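Best way to fold tees so the collar doesn't go weird?

jilline_772
Joined: February
Posts: 7

OK folding people, I need you. I've moved all my T-shirts from hangers to a drawer (a Romstead, the shallow kind) and I'm trying to do the file fold where they stand up in a row. Mine flop over. Every time! I lay them flat on the table, smooth them down, sides in, up from the hem, and the collar end comes out lumpy.

This is my starting point, before any smoothing: 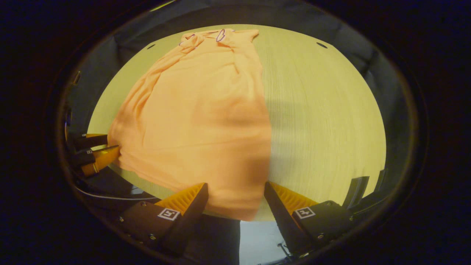 Orange tee with the dark purple trim, collar still crumpled

So is it the collar? Am I supposed to fix that first or does it sort itself out once the sides come in?

nitwood
Posts: 2,903

Collar first, always. Pinch the shoulder seams and give it a snap before it goes down. You've got a twist by the shoulder on the left there and no amount of folding is going to hide that. Then pull the left side straight, it's bellying out compared to the right.

LorraineOakley
Posts: 3

I'm going to disagree with nitwood, sorry! I fold mine face down so the collar takes care of itself, and I never snap anything (my mother did, and she stretched out every neckline in the house). Smooth with your palms from the middle out, then fold in thirds. Takes me no time.

nitwood

Face down is fine for stacks. For standing them up you want the neck flat or the top edge goes fat and over it tips.

yenting_c

Could just be too much room in the drawer? Mine fell over until I stuck a shoebox in there. Also that color is so pretty, like salmon.

jilline_772

Thank you!! It is a bit salmon, yes. Tried Lorraine's way on four of them and they're neater but still leaning, so I'm off to find a shoebox. Nitwood, I'll do the snap on the old ones only, I'm scared for my necklines now.

LorraineOakley

Good girl.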